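Clelley Produce to Bring Automated Sorting and Tray Packing to Lanz Packhouse

Packers will teach the new system by hand, and hourly jobs will be kept through the changeover

LANZ — Clelley Produce said today that it will begin using automated handling on the mixed-fruit lines at its Lanz packhouse in March. The system, called Rarkumach, is supplied by the automation firm Zollodar and will take over part of the lifting, sorting and tray filling now done by hand.

The packhouse employs 200 people across 2 shifts. Clelley said no hourly position will be cut as a result of the project. Workers whose stations change will be offered retraining on paid time and will keep their current rate of pay or move to a higher one.

Mixed trays have been the hardest part of the operation to automate. A line that handles only one kind of fruit can be set up once and left alone. A mixed order may call for apples, plums and oranges of different sizes in the same tray, and each has to be picked up with a different amount of pressure. Until now that has meant people standing at a bench and reaching across it for most of a shift.

Rarkumach learns from people who do the job. A worker holds a gripper in each hand and picks up and places produce in the usual way while the movements are recorded. The recordings are then used to train the machines that will work on the line.

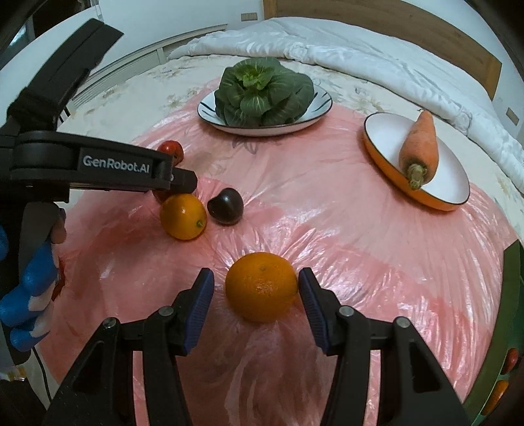
Nine packers from the mixed-fruit lines have signed up for the recording work so far. They are paid their normal hourly rate plus a skills premium, and the hours count toward seniority. Recording is done in short blocks with breaks between them, and no one is assigned to it without asking for it first.

Zollodar has collected some 4,000 recorded picks to date. They cover round fruit of several sizes as well as vegetables such as carrots and leafy greens, which Clelley plans to add to its mixed orders later. Picks that go wrong are kept in the set along with the good ones. The packers mark them after each block and note what they would do differently.
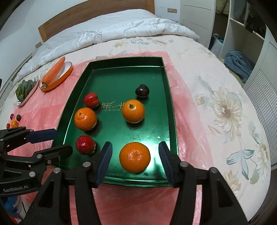 Fruit on a tray, with hand-held grippers of the kind used to record picking and placing.

When the machines start up, they will handle the first pass of tray filling. People will stay on the line to check quality, turn or swap fruit that does not sit right, and finish orders that call for special packing. Each machine station will have a stop button within reach of the nearest worker, and any worker may use it without asking a supervisor.

Job rotation will change too. At present a packer may spend a full shift at one bench. Under the new schedule, packers on the automated lines will move between checking, finishing and loading during the shift. Clelley expects this to cut down on the repeated reaching that packers have raised at safety meetings — mostly shoulder and wrist complaints.

Training for the new checking and finishing roles will take place at the packhouse before the first line changes over. Sessions will be held at 6 a.m. and 2 p.m. so that both shifts can attend without extra travel. Written materials will be posted in the break room.

The remaining lines at Lanz will continue as they are. Clelley said it will review the first automated line with packers and shift leads before deciding whether to extend the system to other parts of the building.

About Clelley Produce
Clelley Produce packs fresh fruit and vegetables for grocery stores and food service customers from its packhouse in Lanz.

About Zollodar
Zollodar develops handling systems for food packing and light warehouse work. Rarkumach is its system for mixed produce.

Media inquiries: Clelley Produce Communications Office, Lanz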